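Bin Picking, Week 11

The block sorting project for the robotics course is at the stage where most of the work is in the planner. Zlata Nazarenko and I have the arm, Severyn Boiko has the pose estimation, and Melaniia Tymoshchuk keeps the logs and complains when we forget to label a run.

The task is simple to state. Red and green blocks lie in a bin in no particular order. The arm has to take them out one at a time, without touching the walls and without pushing a block somewhere it can't be reached. Each run is capped at 18 attempts.

Blocks in the open are easy. The trouble is blocks close to a wall, where one finger has to fit into the gap. Our first planner sorted grasps by detection confidence alone, so it would pick a well-detected block in a corner and then fail the collision check 30 times before moving on. The new one scores clearance first and confidence second. It also tries both finger orientations, which I should have done in June.

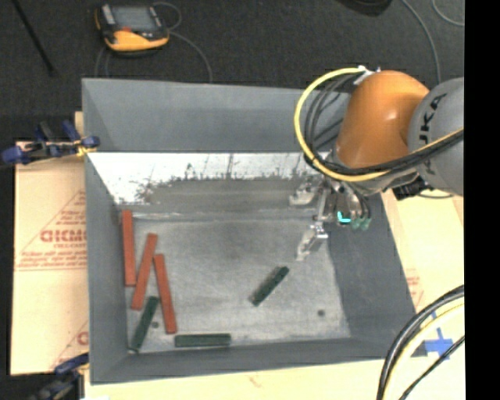
Clearance is measured from the finger pads to the nearest wall or neighboring block, along the closing direction. Anything under 2 mm is thrown out. When every candidate is thrown out, the planner falls back to a nudge: fingers closed, short push toward the middle of the floor, new detection.

The nudge is still too slow. Severyn wants to skip the full re-detection and only update the block that was pushed. I doubt that works if it hits another one on the way, but he has a branch for it and we will run both versions on the same starting layouts.

Next on my list is the cable slack at the wrist limits, then the write-up.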